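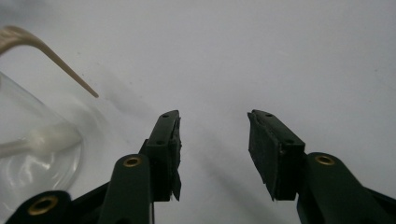

Usamthorpe Surfaces – plain worktops and table tops

README, release 3

Contents

Usamthorpe Surfaces is a set of recordings of plain, pale household surfaces: worktops, table tops, shelves, window sills and the insides of drawers. It covers the start and end states of ordinary clearing and wiping jobs, where large parts of the view hold little or no texture. Release 3 replaces release 2 in full. Do not merge the two, as the surface numbers were reassigned.

The set has 74 surfaces in 18 homes. Each surface has its own folder, and each folder has a notes file and one or more sessions.

Folder layout

surfaces/ one folder per surface, named by number
surfaces/NN/notes.txt free text, written on the day
surfaces/NN/sessions/ recordings, in order of capture
tables/surfaces.csv one row per surface
tables/homes.csv one row per home, no addresses
tables/changes.csv old number, new number

Fields in surfaces.csv

surface_id – whole number, no leading zeros.
home_id – matches homes.csv.
kind – worktop, table, shelf, sill, drawer or other. Folding tables are entered as table. A breakfast bar is a worktop if it joins one and a table if it does not.
tone – white, grey, cream or mixed. Judged by eye in daylight. Pale grey and off-white were hard to keep apart, and the two annotators disagreed on these more than on anything else. Where they disagreed the value is the one given by Zoila Cabrera, who visited the homes.
finish – matt, satin or gloss. Left blank where the notes do not say.
marks – yes or no. Covers stains, scratches, burns and rings that stayed after wiping. Crumbs and water do not count.
task – clear, wipe, lay, unpack or none.

Tasks

Clear: everything on the surface is moved to its usual place. Items with no usual place go into a tray, and the tray stays in the room.
Wipe: one pass with a damp cloth, then one with a dry cloth. No sprays.
Lay: plates, cutlery and glasses are set out as the household would do it. No fixed pattern was given.
Unpack: a shopping bag is emptied on to the surface. Putting the food away belongs to a separate session.
None: the surface is recorded as found, with no job carried out. These sessions are short and are meant for checking exposure and colour on blank areas.

Light

Kitchen sessions were done with the under-cupboard lights off, except in home 3, where the window is blocked by a boiler cupboard. Gloss surfaces near a window have strong reflections in the afternoon sessions. We left these in. The start time of each session is in its notes file – local time, 24-hour clock.

Known faults

The notes for surface 18 describe a sill, but kind is given as shelf. It is a sill.
Home 2 had its worktop replaced between visits. Old and new worktops have separate numbers.
In some drawer sessions the liner shifts during the task. Treat the drawer floor as moving.
Tone for the Baloch tables (a flat-pack range found in several of the homes) was first entered from the shop listing and later redone by eye. The notes files still carry the shop colour.

Checks

tables/ passes the checker in tools/. Run it again after any edit, as it catches repeated numbers and empty kind fields. It does not read the notes files. Spelling in those has been left alone.

People

Home visits: Zoila Cabrera, Octavio Escobar. Annotation: Zoila Cabrera, Mỹ Đoàn. Tables and checker: Ataahua Rewi.

Report wrong entries to Ataahua Rewi, giving the surface number and the release. Corrections are gathered on a Tuesday and go into the next release. Planned for October: cupboard shelves, and finish values for the blank rows.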